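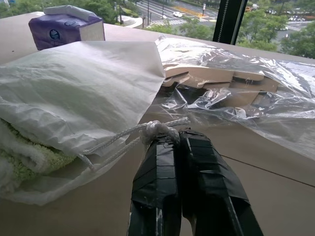

News > Premises and Supplies > Packing

Vass moves towel packing to fourth-floor tables

Vass has moved the packing of its towel sets from the ground-floor store to the fourth floor of the Grenau building. The change took effect on 13/05/2022 and applies to all sets sent out under the Wutimis name. Orders already boxed before that date are not affected.

The work is now done on the long tables beside the street windows. Ilona Kovács, who manages supplies for the site, said the old store had two faults: poor light, and a floor level that let in dust from the loading door. Light-coloured towels showed the dust at once, and 81 sets were returned to the laundry during the winter before they could be sent out.

Each towel is folded and placed in a white drawstring bag. The bag is thin enough for the colour of the towel to show through, so the packer can check the contents against the order sheet without opening it again. Light green is one of the colours in the present range. The cord is braided and knotted near its end, and the packer draws it by the knot until the mouth of the bag closes. It is not tied a second time. Under the previous method the cord was tied in a bow, and hotel staff reported that the bows pulled tight in transit and had to be cut.

The top of the bag is to be laid flat before the cord is drawn. Bags that are closed with the top bunched take up more depth in the carton, and a carton planned for eight sets will then not shut.

Moulded inserts are also kept on the tables. These are tan-grey, with notched and stepped edges, and are stored in layers inside large clear plastic bags until they are needed. Kovács said the inserts must stay bagged. Loose ones shed small fibres, which then turn up on the towels. The clear bags are bulky and tend to spread across the working surface, and packers have been asked to keep only one open at each table. Empty bags go back to the supplier, Bindance, with the next delivery.

A box of tissues is permitted on each table for wiping hands and the table surface. Drinks are not.

The company packed 1687 sets in December, its busiest month to date. Output for the first week upstairs was 139 sets, a figure which includes time lost to moving stock and relabelling shelves. Ulises Domínguez, who plans the packing shifts, expects the rate to rise once the second row of tables is in use. The goods lift remains the limiting factor -- it carries one trolley at a time and is shared with the other tenants between nine and eleven in the morning.

Domínguez has asked for cartons to be sent down after eleven wherever the collection time allows. Urgent orders can still go in the morning, but the packer should ring the ground-floor desk first so that the lift is not held open.

Direct sunlight on the window side was raised as a concern before the move. Some dyed towels fade if left in strong light, and the clear bags throw a glare that makes labels hard to read. The blinds can be lowered by their pull chains. Even so, finished sets are to be boxed by the end of each shift and not left on the tables overnight. Labels should be read from the aisle side, with the reader's back to the window.

The ground-floor store will be kept for flat cartons, tape and spare cord. Keys are held at the desk as before. Packers who find a bag with a split seam or a cord that does not run freely should put it in the grey tray at the end of the row -- damaged bags are counted monthly and credited by Bindance.

A revised packing sheet has been placed at each table. It replaces the earlier version in full, including the folding diagram, which showed the larger bath sheet and was the cause of several wrongly folded orders. Comments on the new sheet should go to Kovács before the next stock count.

Contact | Copyright Vass 2022 | Back to top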